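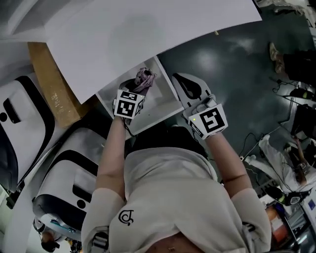

Ticket: Supplier payment to Hutgate stuck at "pending review"
Opened by: shop owner, Etness Fabrics
Payment service: Colov
Status: Closed, with complaints

I sell cloth online, and in June I moved all our supplier payments to Colov, which had promised that paying overseas would be as easy as sending a text message. I have sent text messages. They did not ask for my company registration twice. The order in question was for plain cotton in a shade Hutgate calls "dusk", very close to the pink-mauve cloth in the white tray, and it came to 221 dollars. It left my balance right away and then failed to arrive anywhere. I am keeping this log here because the Colov help desk opens a new case each time I write, and I would like one place where the whole thing is in order.

Day 1
Sent 221 dollars to Hutgate. Screen says "On its way!" with a little paper plane. Hutgate's account is in a country that Colov lists as supported for receiving. Card verified, email verified, phone verified.

Day 2
Status changes to "pending review". No email. The paper plane is gone. I asked the chat window what was under review and it sent me an article on choosing a strong password.

Day 3
Reached the actual help desk. They asked me to:
1. Log out and log in again.
2. Clear the browser cache.
3. Try another browser.
Did all of it. The money was still pending in every browser I own, so at least the site is consistent.

Day 4
New agent, new case number. Told that the recipient's country is supported for personal accounts but business accounts there are "being rolled out". I asked why the form had let me pick a business account, fill in every field and press Send. Answer: the form shows all account types. I asked if the money could come back in the meantime. Answer: not while it is pending.

Day 5
Asked what would make it stop pending. A document upload link arrived. It wanted an invoice, a registration paper and proof of address. The link accepts files up to 100 KB, a size my scanner has not produced in its life. Shrunk the invoice until the numbers looked like ants. Upload accepted.

Day 6
Upload rejected. Reason: "document not legible."

Day 7
Split the invoice into one page per file and saved it in plain black and white. 93 KB for the big page. Accepted, and this time it stayed accepted. Also learned that the name on the invoice has to match the name on the account letter for letter. Hutgate had typed "Etness Fabric" without the s. Asked them for a corrected copy, and they sent one within the hour, which made them the fastest part of this whole business.

Day 9
Review finished. Payment refused, for the same reason as on Day 4. So the papers were never the problem, and I could have spent Day 5 to Day 7 selling cloth.

Day 10
Refund shows up, less a 6 dollar "return handling" fee. Wrote back to ask what had been handled. The fee was waived after two messages – I kept both of them polite, and I would like that noted.

Workaround
Paid Hutgate through Acheampong instead, a smaller service that a market neighbor uses. The rate is a bit worse and the website looks like a parking ticket. But when I picked "business account" for that country, it asked for Hutgate's tax number on the first screen, before it took any money. The payment landed the next morning and Hutgate sent a receipt.

If you have the same problem
Check the receiving country and the account type together. The Colov list only shows the country. The account type is on a separate page called "Availability notes", linked from the bottom of the fee table in small gray letters.
Ask the help desk in writing before you send, and keep the reply.
Don't cancel and resend while the first payment is pending. I was told to do this on Day 3 and didn't, and a later agent said it would have held both.
If a return fee is taken after a refusal, quote the case number and ask for it back.

Update, 6 January 2026
Colov has written to say that this ticket is resolved and to ask how likely I am to recommend them to a friend. The survey link gives an error. I have opened a new case.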